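## 4. Setting Up Door Check-In for a Ticketed Dance
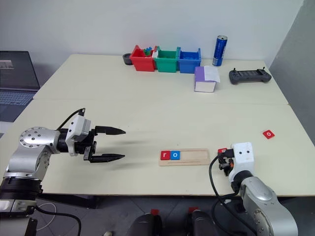 Rinden check-in runs on any phone or tablet that can reach the event account. Set up the devices the afternoon before doors open, while the hall Wi-Fi is quiet. One person should hold the organizer login for the whole evening. At the Vilmont autumn dance in September that was Yanling Shao, and her settings are used in the steps below.

### 4.1 Load the guest list

1. Sign in with the organizer login and open **Events**.
2. Select the event, then **Door**, then **Load list**.
3. Wait for the total at the top of the screen to stop changing. A list of 3,475 names can take 8 minutes on a slow connection.
4. Compare the total with the one on your sales page. If they differ, tap **Reload** once.
5. Repeat on each device.

**Note:** Tickets sold after the list is loaded appear only on devices that are online. Close online sales before you move any device to offline mode.

### 4.2 Set the ticket types

1. Open **Door > Ticket types**.
2. Turn on the types you sell. Vilmont used General, Student, Child and Performer.
3. For Student, switch **Ask for ID** to on. The screen turns yellow after each student scan and stays yellow until the greeter taps **ID seen**.
4. For Performer, enter the names by hand or paste them from a spreadsheet, one per line.
5. Tap **Save**. Leaving the page without saving clears the changes.

### 4.3 Assign the lanes

Each lane needs one device and one greeter. Five lanes were enough at Vilmont, with the fifth kept for cash sales.

1. Open **Lanes** and tap **Add lane**.
2. Type the greeter's first and last name. The scan log uses this name, so don't share a lane between two people.
3. Choose which ticket types the lane accepts.
4. Print the lane sign and tape it at eye level.

**Caution:** Do not delete a lane once scanning has started. Its scans are removed from the count. Use **Pause** instead.

### 4.4 Test before doors open

1. Scan the test ticket on the back cover of this guide. The screen should show green and the word TEST.
2. Scan it again. The screen should show red and ALREADY IN.
3. Turn off Wi-Fi and scan once more. A gray bar means the scan is stored on the device.
4. Turn Wi-Fi back on and check that the gray bar clears.

If the bar stays for more than a minute, see error 43 in section 9.

### 4.5 Cash sales at the door

Enter each sale before handing over the wristband. To correct a mistake, tap **Undo last** within the same lane. Older sales can be changed only from the organizer login, under **Door > Cash log**.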